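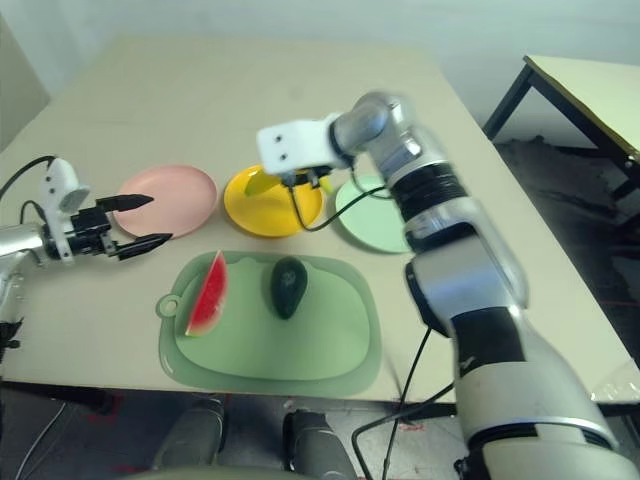

Pellon round plates and cutting board set

We've been selling the Pellon set since the shop was one shelf and a kettle, and it's still what we reach for ourselves when somebody wants fruit cut up for the afternoon. You get three round plates, one pink, one yellow and one mint green, and a see-through green board with softly rounded corners and a round hole in the tab at one end, so it can go on a hook when you've finished with it (or live behind the bread bin, as ours does).

The board takes a good wedge of watermelon with an avocado next to it, and for most lunches that's plenty. If you're feeding a crowd you'll want the larger Haldane board, and I'd say so to anyone who rang up. For two or three people, though, it's a lovely size, and light enough to carry over to the table and tip straight on to the plates.

Zlata Holovko, who looks after our kitchen range, chose the colours after a very long January spent with sample plates all over her dining table. She wanted shades that would sit happily together and also look right one at a time, next to whatever you've already got in the cupboard. Children tend to claim a colour on the first day and defend it for ever after, so do think about ordering a spare!

Looking after it
Warm soapy water and a soft cloth will do nicely. Beetroot and turmeric are best rinsed off straight away. Please keep the board away from hot pans, and use a separate one for raw meat.

Ordering
The set costs £20, and a single spare plate in any of the three colours is £8. Our product code is 1416. We have nearly 128 sets on the shelf as I write, and orders placed before noon are packed the same afternoon. Everything goes out in a plain cardboard box with paper padding, which we're always glad to see used again.

If a plate arrives cracked, send a note to Murdo Gourlay at the Mirken warehouse with your order number and he'll get another on its way to you. There's no need to post the old one back.

Goes well with: Godano fruit knife, Haldane large board, Pellon small bowls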